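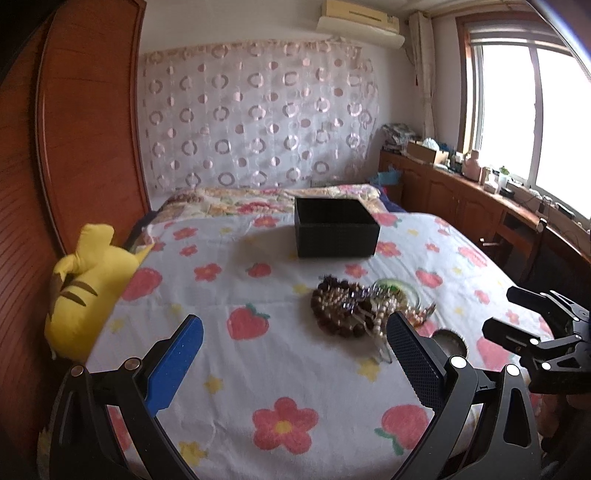 Comparing two pads for the hand-held gripper

2026-10-20

I promised in my last post to write about the finger pads, and then I was busy with the wrist camera bracket and forgot. So now the pads.

The fingers are the same Koppel design I have used since January: a black skeleton frame with pivot screws at the joints, so the finger bends a little around the object when you close it. I like them and I don't plan to change them. What I was not happy with is the inner surface. With the pads from the kit, small round things escape to the side, and beads are the worst of all.

I ordered two other types. The first is the blue one from Zular, with a raised texture. The second is a black mesh pad from Isine. My plan was to put one type on the first gripper and the other on the second gripper. But then I had an idea to mount them mixed, blue on the left finger and mesh on the right. In this way I can see on one recording which side the object slips from. It is not a very scientific method, but it saved me one evening of changing screws.

The task is simple to explain: take jewelry from a pile on the bed and put it in the black box. Necklaces and bracelets with beads, tangled together. If you take one strand, usually two others come along. A soft comforter makes it more difficult, as the fingers press into it and you lose the feeling of where the surface is. On my desk I can touch down and slide. On the bed I must come in more flat and close slowly.

I made 100 attempts with the mixed fingers. I counted an attempt as good if at least one piece arrived in the box and nothing fell on the way. The result was 63 good ones. With the old pads I had stopped after 16 attempts because I was too annoyed, so please don't ask me for a fair comparison.

Some things I noticed:

The blue pad holds wooden beads very well. When I opened the fingers, the strand sometimes stayed on the blue side and I had to shake the gripper over the box. For a person it is easy to shake. For the arm I would need to program it, and I don't look forward to this.

The mesh lets go cleanly. It is weaker on the pearl-like beads, which are smooth and roll on it. Small charms can catch in the mesh. It happened to me a few times, and one time I had to pull it out with my nail.

The camera image was also different than I expected. My tracking software is Nirnavmont, and it needs some pattern in the background to know its position. I was afraid of the bright window, which is completely white in the image. But the strawberries and flowers on the comforter give it many points to follow, and I lost tracking less often than over my plain gray desk. Now I think about buying a printed tablecloth.

About the price: the Zular pads cost me nearly 3,000 in my currency for a set with shipping, and the mesh ones were much cheaper. You can cut the mesh with normal scissors. The blue ones must be cut with a sharp knife, and the glue needs one night to become strong. I did not wait on the first try and the pad moved under load.

For the moment I keep the mixed setup on one gripper. On the other one I will put mesh on both fingers and repeat the same pile, with both hands this time, one to hold the tangle and one to pull out the strand. I also want to try the small glass dish, which I have avoided until now. The edge is low and I am not sure the fingers can get under it on something so soft.

If you have used the Isine mesh for longer than a few weeks, please write me in the comments how it wears. Mine already looks a bit flat near the tip.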